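Diary > Fishing > August

Two days on the Molarton water

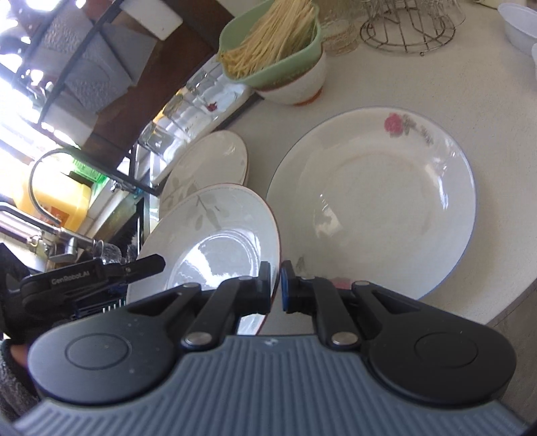
Up at half past four and away before the kettle had cooled. The road over to Molarton was clear as far as the Crabtree turning, then I sat behind a milk tanker for the rest of it. Bought a day ticket from the shop by the bridge and asked for the second day at the same time, so I wouldn't have to queue. They had put the price up. I also came away with a spool of tippet and a packet of split shot I didn't need.

River low and very clear. There has been no proper rain for weeks and the gravel is showing on the inside of every bend. I started at the bottom of the beat and worked up slowly, keeping to the shaded bank. Nothing rising before seven. Tried a small weighted nymph through the first three pools and had one pull, which I missed.

Moved up to the old weir and sat on the wall with a cheese roll. A few fish began to show along the far side, taking something tiny off the top. Changed to a size 18 dry, then spent ten minutes getting a wind knot out of the leader. Should have cut it off straight away. First trout came on the third cast after that, a brown of nine inches or so, and went back. Two more before noon, both smaller. Lost a better one under the alder when it went round a root.

The new waders are a disappointment. I bought the Flostow pair in the spring, and the left foot was damp by mid-morning. I turned them inside out at the car and couldn't find a hole, so it must be the seam. I shall patch it with the glue I've got and see whether it lasts until the end of the season. The boots are fine, though the laces are too long and I trod on one getting over the stile.

Afternoon too bright. Fished the long glide above Crabtree farm and put everything down with the first cast. Slept under the hedge for an hour. There were cattle in the field when I woke up and they followed me all the way to the gate.

Second day was cloudy and much better. Wind upstream, which suited me. I had five by eleven o'clock, the best of them from the tail of the bridge pool, where I have never had a fish before. It took a plain black gnat with the hackle half chewed off. I put a fresh one on afterwards and they wouldn't look at it.

Home by six. Rinsed the net and hung it on the line, wiped down the reel and left the waders in the porch. The car is due a service.

Still to do: order 50 hooks in size 16, tie up some more gnats, write to the club about the broken stile. I also want to look at the map for the Prukesine stream, as the ticket covers both banks above the ford and I have only ever fished the near one. If it rains this week I'll go back with worms and try the weir again.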